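Where Does All the Paper Go? My Semester Project on Printing at School
by Xinyi Cao

I picked this topic because of a jam. I was at the library printer at 7:45 in the morning with a history essay due first period, and somebody ahead of me had sent a 32 page slide deck, one slide per page, in color. While I stood there I started wondering how much of this stuff gets read, and that turned into my project.

The library runs everything through a print manager called Prindix, and Ms. Zeng in the front office let me have the totals for March with the names taken off. The number for the month was 3729 sheets, just from the two student printers! I had guessed maybe a thousand, so I was way off. My partner Lingyun Xu guessed higher than me but was still low (she wants that in the report).

Next we looked at the recycling bins. Every day after last bell we pulled out whatever was in the bin beside each printer and sorted it on the floor into printed one side, printed both sides, and blank. By the end of the month we had 1068 sheets, so almost 29 percent of what got printed never made it out of the library. A lot of it was cover pages, and web articles where the last page is only a footer and an ad. My favorite was a recipe for lentil soup that showed up four separate times.

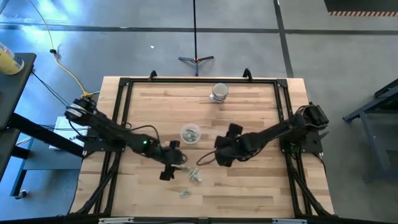 The thing that surprised me most was the one-sided pile. I figured people were choosing one-sided on purpose, but when I asked kids in line, most of them had no idea there was a setting. It's hidden under a second menu called Layout, and you have to change it again every time you log in. So we asked Ms. Zeng if two-sided could be the default, and she said yes, starting the month after. I wish all of school worked like that.

The month after, the total was 2980 sheets. That's a drop of 749, and I was really excited until Lingyun pointed out that spring break was in there too (we lost a whole week of school days). We tried dividing by school days and the difference pretty much disappeared, so I can't say the new setting did it. It's also possible Prindix counts a two-sided page as two, and we still haven't gotten a straight answer on that. I should have asked before we started.

If I did this over I would weigh the bins instead of counting by hand, and I'd pick two months without a break in them. I'd also talk to teachers, since a bunch of the printing was packets we were told to bring. Lingyun wants to keep going next semester and look at the copier in the teachers' lounge, if they let us in.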